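## 4.3 Loading the sorting tray

The Girkside tray stores flat items on edge, side by side in separate compartments. Load it before labeling (section 4.4). Part number for a replacement tray: 544.

**Caution:** Do not force an item into a compartment. If it does not slide down under light pressure, use a wider compartment.

1. Set the tray on a flat, level board. Leave 10 cm clear at each end.
2. Move cloths and curtains away from the long sides of the tray. Fabric caught under the base will tilt it.
3. Wipe the inside of each compartment with a dry cloth.
4. Sort the items by thickness. Items thicker than 5 mm go in the end compartments.
5. Hold the first item by its upper edge and lower it upright into a middle compartment until it touches the bottom.
6. Keep the next item level and clear of the tray until the first one stands without support.
7. Turn the next item on edge and lower it into a free compartment.
8. Repeat steps 6 and 7 until all items are stored or the compartments are full.
9. Press down on each corner of the tray in turn. If it rocks, check underneath for scraps of paper.

**Note:** Load from the middle toward the ends. A tray loaded at one end only can tip when lifted.

**Note:** The loaded tray must not weigh more than 1,149 g. For heavier items, use the Nornolby deep tray (section 4.6).

To unload, reverse the order. Lift each item straight up until its lower edge clears the divider, then turn it flat.

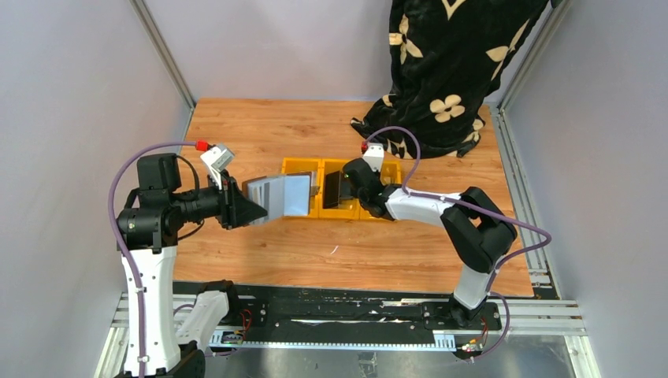
*Figure 4-3. Yellow tray during loading: dark item upright in a compartment, gray item held flat.*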